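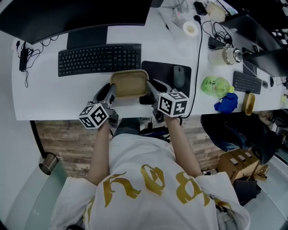 Um leitor comentou no texto de abril que máquina nenhuma vai arrumar uma cozinha nos próximos anos, e que quem escreve o contrário nunca lavou uma marmita engordurada. Concordo com metade. Lavar é difícil. Arrumar, dependendo do que se entende por isso, já está mais perto do que ele imagina.

Fui juntando notas sobre o assunto e resolvi organizar por tarefa, porque a pergunta "robô já faz serviço de casa?" não tem resposta única.

Pegar um objeto rígido e mudar de lugar: sim, com ressalvas. Uma bandeja de borda alta, numa mesa livre e com boa luz, é quase o caso ideal. A borda dá apoio dos dois lados e a peça não deforma. Numa demonstração da Urkari a que assisti, o braço fez 100 tentativas com uma travessa e acertou quase todas. Depois puseram um pano ao lado da travessa e a coisa piorou bastante. O pano nem encostava nela.

Mesa de trabalho de verdade tem cabo, mouse, teclado, garrafa deitada, rolo de fita. Uma pessoa desvia de tudo isso sem pensar. Para a máquina cada item é um obstáculo, e o cabo é o pior deles - fino, escuro, muda de forma e às vezes vem junto quando se puxa outra coisa.

Plástico transparente continua sendo problema. Um pote de comida transparente em cima de uma mesa branca quase não tem contorno para a câmera, e o sensor de profundidade costuma enxergar a mesa através dele. Quem segura o pote com a mão sente a parede e corrige a força.

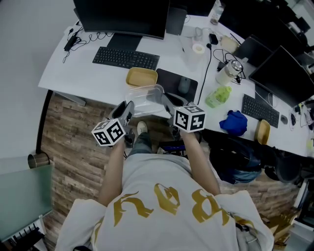

Por isso boa parte do treino hoje começa com gente fazendo a tarefa, com uma garra em cada mão, e o movimento sendo registrado para a máquina aprender a partir dele. Os cubos com padrão preto e branco em cima das garras servem para calcular a posição de cada uma. É trabalho repetitivo. Li um relato da Diketti que falava em 421 repetições de uma tarefa só, com 16 tipos de recipiente, e o resultado ainda falhava quando o recipiente era novo.

Testei a ideia em casa com duas pinças de salada, tentando levantar uma marmita vazia pelas laterais. Recomendo a experiência a quem acha que isso é questão de programação. A marmita gira, escapa de um lado, e a gente percebe o quanto depende da ponta dos dedos. Com a tampa é pior ainda. Desisti de fechar.

No chão de fábrica a situação é outra. Lá a peça chega sempre na mesma posição e ninguém deixa um agasalho em cima da esteira. A Owino vende uma célula que embala 306 caixas por turno, e pelo que vi ela cumpre. Mas é a mesma caixa, o dia todo. Trocar o tamanho exige parar e ajustar.

Minha lista, por enquanto: aspirar o chão, sim. Levar um prato da mesa para a pia, em condições controladas, sim. Separar talher, mais ou menos. Dobrar roupa, devagar demais para valer a pena. Lavar marmita engordurada, não, e nisso o leitor tem razão.

Falta testar o braço de bancada da Pleltano, que promete guardar louça. Pedi um emprestado e ainda não responderam. Se vier, começo pelos potes transparentes.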